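Picking up the floor first

7 February 2025

I have cleaned rooms at Olline for a long time now and I still get asked at family dinners what there is to say about it. There is a fair amount to say. Today I want to write about the floor, and specifically about the loose trash on it, because I have changed how I do it and the rooms are going faster.

For years I started with the bed. That is how I was trained. You come in, open the curtains, strip the bed, and the pile of sheets goes on the floor by the door. The trouble is that a pile of sheets picks up whatever it lands on. I have carried a candy wrapper down to the laundry inside a duvet cover more than once. One time it was a ballpoint pen, and that load came out with blue spots on four pillowcases. We lost all of them.

So now the floor comes first. I walk in, find the trash bin, and put it where I am going to be working. In most of our rooms the bin is small and black with a black bag in it, and guests leave it wherever they used it last, so it can be by the bed, under the desk, or in the bathroom. I put it on the carpet between the bed and the sofa, near the bed base. From there I can reach most of what gets dropped. In the rooms with a sofa bed, the carpet between the two is where people sit up late and eat, and that is where the snack bags end up.
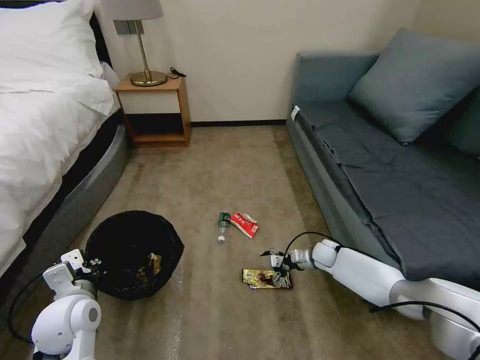 What is usually down there

Drink bottles, more than anything. Clear plastic water bottles, mostly with the cap back on. After that it is snack packaging. The big bags are easy because you can see them from the door. The small ones are harder on our carpet, a beige-brown with some darker streaks in it, and a gold or brown wrapper lying flat can be missed if the lamp is off. I turn the lamp on even in the daytime. It is a plain table lamp on a brass base that stands on the nightstand, and it lights up that side of the floor well enough.

I pick up the wrappers before the bottles. Wrappers weigh nothing and they move. If you walk past quickly or shake out a duvet, they slide under the edge of the bed, and then you are on your knees. A bottle will mostly stay where it is, and when it does roll you can hear it.

I also keep bottles out of the bin if I can. They take up the whole thing. Our bins are not big, and two bottles will fill one to the point where the wrappers sit on top and fall off when you lift the bag. At Olline we have a separate sack on the cart for plastic, so the bottle can wait on the carpet until the small stuff is done and then go straight out to the cart. If it still has water in it, I empty it in the bathroom sink first.

Chip bags and cookie bags I hold by a corner, with the open end up. Crumbs come out of them otherwise. I used to crush them flat in my hand to save space, which sprays crumbs everywhere, and then I would be annoyed at the guest for crumbs that I had put there myself.

I timed myself over a couple of weeks because I wanted to know if this was worth it or if I just liked it better. A regular checkout room with one bed and a sofa bed used to take me 30 minutes. With the floor picked up first it comes down to 26. Four minutes does not sound like much, but on a day with 14 rooms it means I eat lunch sitting down.

Places that get missed

Under the front edge of the sofa seat. Run your hand along it. I find straws there, and hair ties, and once a very nice earring that went into the lost property drawer and was claimed in May by a woman who had already given up on it.

The open shelf in the nightstand. Ours are light wood with an open space at the bottom, and that space is dark, so anything pushed to the back cannot be seen when you are standing. You have to bend down. It is always tissues or a receipt. The top of the nightstand I leave until I dust, apart from checking that the cord has not been pulled down behind it.

Between the bed base and the bedding, on the side where the duvet hangs down. The base on these beds is padded and has rounded corners, and light things settle along it. If the duvet is hanging over the side, lift it and look before you grab it. I skipped this step on Tuesday and had to pick pistachio shells out of a clean carpet after I had already vacuumed.

Inside the sofa bed itself. If the cover is still on the seat, I take it off toward the middle and fold the edges in, so that whatever is on it stays in it. Then it gets shaken out over the bin. A dark gray cover hides crumbs completely, and I did not believe how many there were until I did this over a white towel.
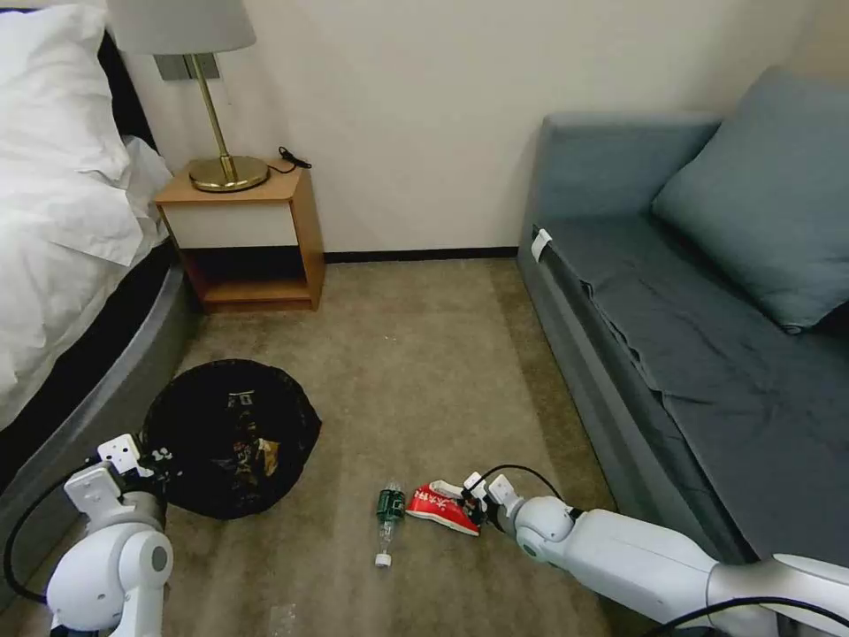 Rooms and Linen Team, Olline Guest House, Drarkitz

I am putting the team name there because my supervisor asked us to when we write about work. The opinions are mine, and so is the blog.

Some of the others on the team do it differently. One of them does the bathroom first in every room and comes out to the bedroom last, and her rooms look as good as mine. Another carries a spare bag tied to her belt and never moves the bin at all. I tried that for a week. It works well for paper but the bag swings when you bend over, and I did not like it touching the clean sheets. If you are cleaning your own bedroom, none of that matters and you should do whatever you will keep doing.

Vacuuming comes at the end for me, after the bed is made and the surfaces are dusted. We have an old Kragh upright that is heavy and good, and a newer Veltemex that is light and gets clogged by almost anything bigger than a coin. With the Veltemex you really do have to pick up every scrap beforehand. I had a corner of foil stuck in the hose for most of January. With the Kragh you can be lazier, but it is noisy and we are not allowed to run it before ten.

Emptying the bin is the last thing before the vacuum. I pull the bag up by the rim all the way around, so it closes over what is inside, then twist and knot it. The new bag goes in with the rim folded down over the outside. If it is not folded down far enough, it falls in the first time somebody throws something away, and then the next person gets a sticky bin to wash. I wipe the inside of the bin either way. It takes ten seconds.

One more thing about bins. Put them back where a guest can reach them from the bed or the sofa. Our room plan says the bin goes under the desk, and I understand that it looks neater there. But if it is under the desk, people who are sitting on the sofa with a bag of snacks are not going to get up. I have started leaving it near the bed, on the side that faces the sofa, and I find less on the carpet in those rooms. I have not asked for permission and so far it has not come up.

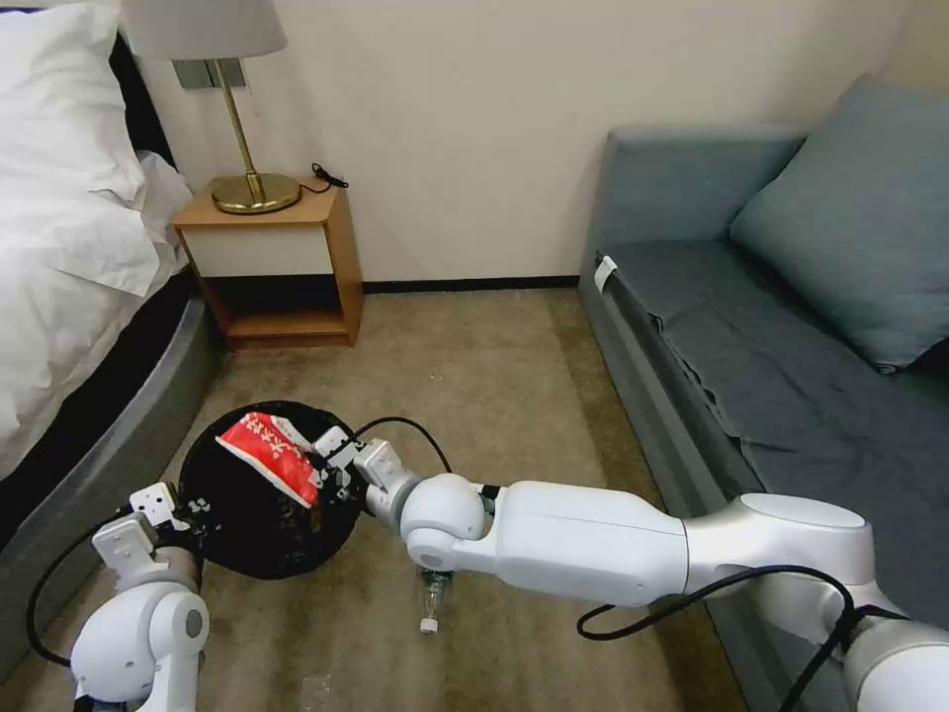

A reader wrote in after my last post that she keeps a bin on each side of the bed at home and still finds wrappers on the rug, so in her view the position makes no difference and people just drop things. She also wanted to know why I would bother with the floor before stripping the bed, when stripping the bed always sends more things down to the floor.

She has a point on the second part. Things do fall out of the bed. But there are fewer of them than you would think, and they land on a clear carpet where I can see them. I do one more look after the sheets are in the cart, and it is usually a sock.

On the first part, I can only go by our rooms. Maybe it is different at home, where you know you will be the one picking it up tomorrow. I would be interested to hear from anybody who has moved a bin and noticed a change, in either direction.

Next time I will write about getting the wrinkles out of a sofa bed cover without ironing it. I have two methods and I am not happy with either one yet.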